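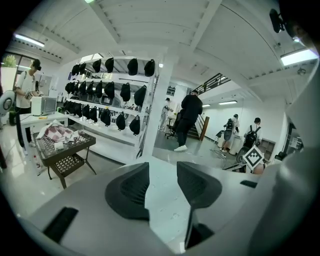
Trelier Hand Citrus Press: Review After a Summer of Sours

Posted Oct 3, 2024 in Bar Tools

I make drinks at home most weekends, and nearly everything I make starts with lemon or lime juice. For years I used a cheap hinged squeezer from the grocery store. When the paint started flaking off the inside of the cup I replaced it with the Trelier, a heavier hinged press sold mostly to bars. I paid full price for it and have used it since the spring.

What you get

The press comes in a plain cardboard box with a folded sheet of instructions. It is a single piece of equipment with two arms, a cup with slots in the bottom, and a dome that pushes the fruit inside out. The metal is bare, with no paint or coating on any surface that touches juice. The hinge pin is held by a screw, so you can take the whole thing apart. Spare pins are sold separately.

It weighs more than it looks like it should. If you have a shallow drawer, measure first. Mine now lives on a hook next to the bar shelf.

Limes

Limes are where the Trelier does its best work. The cup is a little deeper than the one on my old squeezer, and the dome follows it closely, so half a lime comes out nearly flat. The slots are narrow enough to hold back seeds and most of the pulp. I still pour through a fine strainer for a daiquiri, but for a highball or a margarita on ice I skip it.

We had a long table of people over in August and I juiced 67 limes in one afternoon for a batch of margaritas. My hand was tired by the end, but it did not hurt, and with the old squeezer I would have had to stop halfway. The longer arms make the difference. I filled a 500 ml bottle twice and had enough left over to top up later in the evening.

Lemons

Small and medium lemons fit without trouble. Large ones do not. You can trim the end off and force it, but the peel folds over and juice runs down the outside of the cup onto your wrist. I now cut big lemons in quarters and press two pieces at a time, which is slower.

Cut side down, toward the slots, is the correct way to load any of these presses. The instructions show it clearly, and it is worth pointing out to guests who want to help.

Oranges and grapefruit

Don't bother. The cup is too small. Clementines work if you halve them. For anything larger you want a standing press or an electric reamer.

How it compares

I borrowed a Prumberg press from a neighbor for a couple of weeks to have something to judge against. The Prumberg costs a good deal less and is lighter. It gets slightly less juice out of a lime, and you can see that when you open it, because the half has more shape left in it. The hinge had some side to side play, though I don't know how old that one was. For someone who makes 2 drinks on a Friday night, it would be fine.

The Hurkach is the other one that gets recommended a lot. I have only used it at a friend's house. It has a wider cup that takes big lemons whole, and small limes slide around in it. If you drink more whiskey sours than margaritas, look at that one before you buy.

Cleaning

Rinse it right away and it takes a few seconds. Leave it overnight and the pulp dries in the slots, and then you need a brush. The maker says no dishwasher. I put it through once by mistake and the surface went dull in patches. It works the same as before but no longer looks new.

Every month or so I take out the screw and wash the hinge. There is always some sticky residue in there. Dry the pin before you put it back.

One problem

After 6 weeks the hinge screw began to back out on its own. I noticed when the arms felt loose. I tightened it and it came loose again. I wrote to Painemal, the shop I bought it from, and they mailed a replacement screw with a nylon insert at no charge. That one has stayed put. They told me newer stock already ships with it, so ask before ordering if your store has had its supply for a while.

Should you buy it

If you juice a lot of limes, yes. It is solid, it can be repaired, and it saves effort on big batches. If you mostly use large lemons, get something with a wider cup. If you only need a wedge or two for a gin and tonic, your hand will do.

Good: strong hinge arms, bare metal, narrow slots, comes apart for washing
Bad: too small for big lemons, heavy, hand wash only, screw trouble on older stock

Rating: 4 out of 5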